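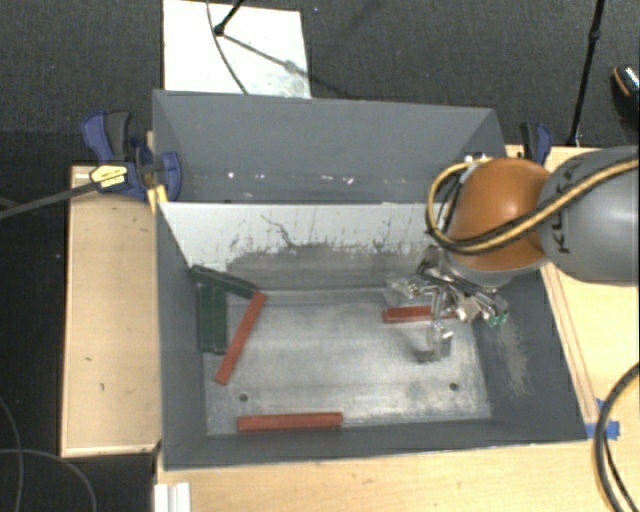

Two large grey bins.

Bin hire: frequently asked questions

Clostolar hires out storage bins for house moves, office clear-outs and short-term storage. If your question is not answered on this page, ring the desk on extension 2103 between 9am and 4.30pm.

How many bins will I need?
It depends more on books and kitchen things than on the size of the home. Most one-bedroom flats manage with 15 to 20. A three-bedroom house usually takes 40 or more. You can add to an order up to noon on the day before delivery.

What is the shortest hire period?
One week. After that you pay by the day, at the daily rate shown on your order form.

Where do you deliver?
Anywhere in Farkau and the villages on the Estura side of the river. Outside that area you can collect from the depot at 437 Wong Road. Most family cars will take six bins with the back seats down.

Do I have to be in when the bins arrive?
Someone has to sign for them. It can be a neighbour if you give us the house number when you book. We do not leave bins in the street or in shared hallways.

Are the bins clean?
They are washed after every hire. Please empty them fully before they come back, including tape, labels and packing paper. There is a cleaning charge for bins returned with food, soil or paint in them.

What can't I put in them?
Gas bottles, petrol, paint thinner, live plants, animals and anything that leaks. Car batteries are also not allowed, even if wrapped.

How heavy can I pack a bin?
Keep it to a weight one adult can lift safely. Our drivers may refuse to move a bin that is too heavy, and you would then have to repack it on the spot. Put books in the bottom third and fill the rest with bedding or clothes.

Can I store full bins with you?
Yes, if there is space. The store holds 625 bins and is nearly always full in August and September, so book early for those months. Stored bins are sealed with a numbered tag in front of you and the number is written on your receipt. Give two working days' notice if you want them back.

Can I get into my bins while they are in store?
Yes, by appointment. The first visit each month is free. Bring your receipt and photo ID. Someone else can come for you if you have sent us their name in writing.

What if I lose or break one?
Tell us when we collect. Scratches and scuffs are normal and there is no charge. Cracked or missing bins are taken out of your deposit.

When do I get my deposit back?
Within five working days of the last bin being returned. It goes back to the card you paid with. If you paid cash, you need to come to the depot for it.

Can I change my delivery date?
Once, free of charge, with 48 hours' notice. Further changes are charged as a new delivery.

Prices on the order form were last changed in February.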